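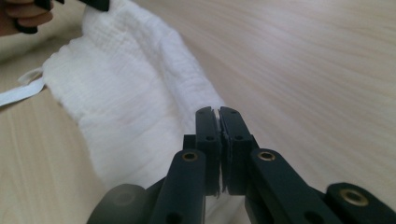 The tabletop, pale wood, grain on the diagonal.

multon_96
Oiled or lacquered? The Sandwood shop says oil, three coats. My wallet says leave it alone.

Norðdahl
Oil. Lacquer is fine until someone puts a mug down, then you own a very large coaster.

pokden37
Disagree. I oiled mine last December and it has drunk more than I have.

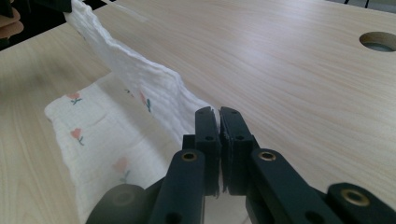 Other end, with the muslin and the round hole.

Norðdahl
Do the rim of the hole too – bare edges soak up everything.

pokden37
Or lacquer it and have your evenings back.

multon_96
Bought wax. Sorry, both.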